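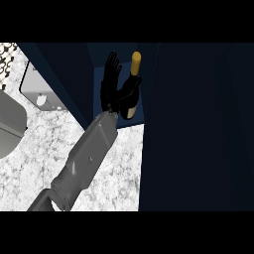
October, shed bench, start 7.40 pm

Sim first, real arm after. That was the deal with Edeltraud and I'm sticking to it this time, wrist servo is still on order and I don't want to pay for another one.

Carried over from last entry:
- arm model scale fixed (had mm in one file and metres in the other, don't ask)
- hand now closes without the thumb going through the palm
- kitchen scene loads but slow. Marble texture is the hog. Leave it, looks good.

Tonight: bottle in the cabinet. Reach over the bench from the sink side, hand in upright, fingers up, close on the bottle, lift, back out. The Brelcombe job wants exactly this sort of reach so may as well get it going on my own time where I can swear at it.

Run 1. Elbow clipped the benchtop on the way across. Raised the mid waypoint.

Run 2-ish. Reached OK, hand closed early and pushed the bottle into the back wall. Bottle fell over, rolled, fell out of the cabinet and through the floor. Floor has no collision on it apparently. Added.

After that I got the approach slower and moved the close trigger to palm contact instead of distance. Much better. Palm goes flat to the side of the glass, thumb comes round the front, fingers just sort of stand there. They don't do much. Grip is nearly all thumb and palm. Looks fine, not sure it IS fine.

Lift results with the new trigger, 40 tries, left it running while I ate: 7 drops. All of the drops in the first bit of the lift, none on the way out. So it's the grip, not the path. Reinhold reckons friction is set too kind on the palm pads and the real thing will be worse. Probably right. Real pads are the grey Kamovero rubber and they get shiny after a week in the shed.

TO DO friction: drag test on the real pad. Luggage scale, empty wine bottle, string. Do it clean, then again with a bit of cooking oil wiped on, because kitchen.

Cabinet door. Edeltraud asked why the door isn't in the plan. Because at the moment the cabinet just starts open and the planner treats the door as a wall. Fine for now but the arm can't go wide on the right at all so every approach comes from bottom left. If the wrist limit gets any tighter there'll be no solution. Need to think about it. Opening the door with the same hand is a whole other month.

Colour problem. Tried the depth-off test, colour only, and the detector lost the bottle. Dark glass, navy cabinet, black hand, what did I expect. The only thing it locks onto is the gold cap and maybe a bit of the label. So position comes out too high and the hand goes for the neck. Options:
 a) light inside the cabinet (stick-on LED strip, cheap, do in sim first)
 b) offset down from the cap. Hack. Works til someone buys a screwtop
 c) keep depth on and stop fiddling
Going with c for now, a when I've got the strip. Reinhold wants b for the demo. No.

Also hand is gloss black in the sim and real one is matte from the print. Change material, see if it makes any diference to the detector.

Real arm, hardware notes while I remember:
- base bolts on the Brirura plate loose again, 2 of them. Threadlocker this time, blue not red
- cable loop at the elbow catches on the bench vice when it swings left. Cable tie is a temporary fix, has been temporary since winter
- counterweight is still the old Kettler dumbbell plate on a bit of threaded rod. Works a treat but it squeaks. Washer?
- the e-stop button is on the wrong side if you're standing at the laptop. Move it BEFORE powering up with the new servo. Edeltraud has said this twice and wrote it on the whiteboard

10.15. Tried spreading the fingers a touch more before close, to see if the lower ones would wrap. Two lifts, both held, but the first finger came up very close to the top of the opening. Not enough room if the bottle's on a tray or anything. Left the change on a branch called spread, don't merge it. Reinhold if you're reading this, do not merge it.

Next go:
 1. bottle start position randomised, only had it in the one spot so far
 2. half full vs full mass
 3. drag test
 4. LED strip
 5. e-stop!!

Heater off, laptop left on for the overnight batch, log goes in the usual folder. Shed key is back on the hook in the laundry.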